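How Does a Computer Mouse Know Where It Is?

A mouse spends its whole life being pushed about, and it never complains. It would be nice to know what it is doing down there.
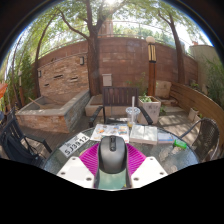
First, the name

Long ago, somebody looked at a small lump with a wire coming out of one end and thought: mouse. The wire was the tail. Plenty of mice have no wire at all these days, so if we were naming them now we would probably have to call them beetles, or pebbles. It is too late to change it. Grown-ups have got used to saying mouse and they do not like learning new words.

If you have two of them you may say mice or mouses. People argue about this at work when they should be getting on with something.

The old sort had a ball in its tummy

Ask anyone with grey hair. Old mice had a heavy rubbery ball underneath. When you pushed the mouse along, the ball rolled, and the ball turned two little rollers inside. One roller measured left and right. The other measured up and down. Put the two together and the computer knew which way you had gone.

It worked very well until the ball picked up fluff, crumbs and cat hair, which took a day or two. Then the pointer on the screen began to jump about like a frog. The cure was to take the ball out and scrape the rollers clean with a fingernail. Your grandparents did this and called it modern life.

The new sort takes pictures of the table

Turn a mouse over today and you will most likely find a small window, sometimes with a light glowing in it. (Don't stare into the light. It is not very interesting and it isn't good for your eyes.)

Behind the window is a tiny camera. It takes hundreds or even thousands of pictures every second, all of them of the table. Imagine going on holiday with somebody like that.

The pictures are compared with one another. Say there is a speck in the middle of one picture, and in the next picture the speck has slid a little to the left. Tables do not usually slide about, so the mouse must have gone to the right. The mouse tells the computer, the computer moves the pointer, and all of it happens before you can blink.

Why glass is a nuisance

You can see where this goes wrong. The mouse needs specks. It needs scratches, threads, wood grain, the little bumps in a sheet of paper. Even a table that looks perfectly smooth to you is a range of hills to a mouse.

Clear glass is another matter. The light goes straight through, and there may be very little on the top for the camera to look at. A garden table with a glass top is a lovely place to sit with a magazine and a cold drink, and a poor place for many mice. The pointer may sulk in a corner or wander off by itself. Some mice are specially made to manage on glass, and they will tell you so on the box, at some length.

Glass with a slightly rough top can be easier, but you won't know until you try.

What to do about it

Put something under the mouse. It need not be a proper mouse mat. A sheet of plain paper will do. A closed book will do if it has a dull cover and nobody is reading it. Shiny magazine pages are a gamble, and they slip.

Try it yourself

You will need a mouse, a computer that is switched on, and permission.

1. Move the mouse across a sheet of plain paper and watch the pointer.
2. Do the same on a tea towel, a glossy magazine and the knee of your trousers.
3. Now keep the mouse perfectly still and get a friend to pull the paper out slowly from underneath. Does the pointer move? (It should. The mouse thinks it has been on a journey.)
4. Put the tea towel back where it came from.

The wheel

Between the buttons there is usually a wheel for rolling up and down long pages. Press it gently and it may click, because on lots of mice it is a button as well. A surprising number of adults have owned one for years without finding this out. You can tell them at supper.

Words by Fredy Cabrera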